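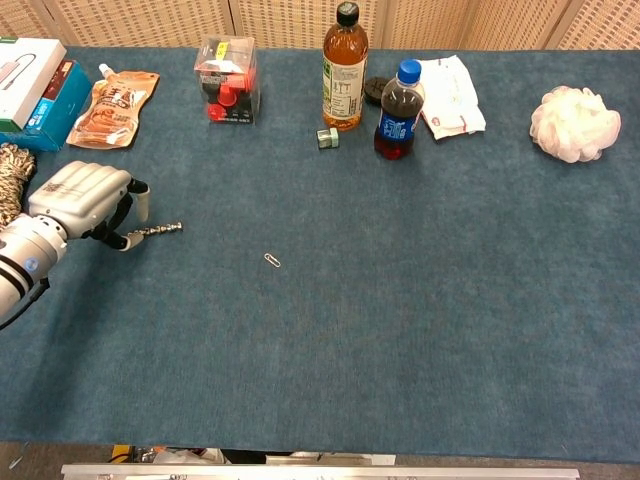 The second reporting period of the Prelideck grasping comparison was given over almost entirely to the multi-fingered hand, following the delays with that unit noted in our previous report. The parallel gripper trials were closed in August and their results are summarized further on. Work with the hand is being carried out on the carpeted table, with a changing assortment of everyday goods set out on it, among them bottles of tea and cola, a coil of braided rope, a mesh bath pouf and a stand-up pouch. Thin and narrow items have received the most attention in this period. The metal drill bit, held near the fingertips, and the single paperclip lying in the open part of the table are typical of the objects the Geagea review panel asked us to add.

Staff and responsibilities

Ziad Zein continues as project lead and is responsible for this report. Elie Hamdan has taken over the control software from Jad Jaber, who moved to the mechanical side at the start of the period and now looks after the mounting plates, cabling and spare parts. Dexter Strickland joined from Lovico on a part-time basis to prepare the trial protocol and keep the trial log. No other changes in staffing have been made, and none are foreseen before the end of the project.

Work completed

A total of 411 grasp attempts have been entered in the log for the hand. Of these, 122 involved objects classed as thin or narrow under the agreed protocol. The remainder were divided among containers, soft goods, boxed goods and small rigid parts. Each attempt is recorded with the object, its starting position, the type of grasp selected and one of four outcomes: held, held with slip, dropped, or not acquired.

The comparison with the parallel gripper is not yet complete, but several findings are stable enough to report.

The parallel gripper remains the more dependable choice for boxed goods and for upright bottles. Its approach is simple, it tolerates small errors in the estimated position of the object, and a failed attempt can be repeated quickly. The hand handled the same objects adequately but took longer to close and was more likely to push a light bottle out of position before the thumb made contact.

On soft goods the order was reversed. The mesh pouf and similar articles were taken more securely by the hand, as the fingers could settle into the material. The parallel gripper tended to catch a small fold of netting and release it when the arm accelerated. Flexible pouches gave mixed results with both devices, and the position of the contents inside the pouch appeared to matter more than the choice of gripper.

Thin objects lying flat are the weakest area for both devices. Drill bits and similar round stock can be pinched by the hand once the thumb is correctly opposed, although rotation of the shaft between the fingertips was a frequent cause of the "held with slip" outcome. Paperclips remain difficult. The carpeted surface gives slightly under the fingertips, which helps with contact, but the fibers also hold a light object in place at the moment of lifting. Mr. Strickland has proposed a short series on a hard surface so that the two effects can be separated, and the panel's view on this would be welcome.

Difficulties encountered

Two matters affected the schedule. The first was the calibration of the thumb joint, which drifted over a full working day and had to be repeated at midday. Mr. Hamdan has since added a check to the start-up routine, and attempts made outside the permitted tolerance are now flagged in the log and excluded from the totals given above.

The second was the late arrival of replacement fingertip pads from Staltholm. Trials went ahead with the original pads, which showed some wear by the end of the period. Mr. Jaber has set aside one worn set for examination – the results will be appended to the final report if they have a bearing on the slip figures.

There were no safety incidents. The speed limits agreed for work with an operator beside the table were observed throughout.

Expenditure

Spending is within the approved budget. The equipment line is slightly underspent owing to the delayed pads, and we request permission to carry this amount forward. No transfer between budget lines is sought.

Plans for the next period

The remaining trials with the hand will be completed with the new pads fitted, beginning with the thin-object class. A reduced set of objects will then be repeated with both devices under identical starting positions, so that the final comparison does not depend on arrangements that differed from one day to the next. Closing time will be reported alongside outcome, as requested by Ansel Lyons in his comments on the first report.

Mr. Hamdan will also document the grasp selection settings in a form that can be handed over to Lovico at the end of the project. A draft will be circulated before the next review meeting, which is held on a Wednesday as usual. Members of the panel who wish to observe a trial session beforehand are asked to contact Mr. Zein.

Submitted on behalf of the Prelideck project team
Ziad Zein, Project Lead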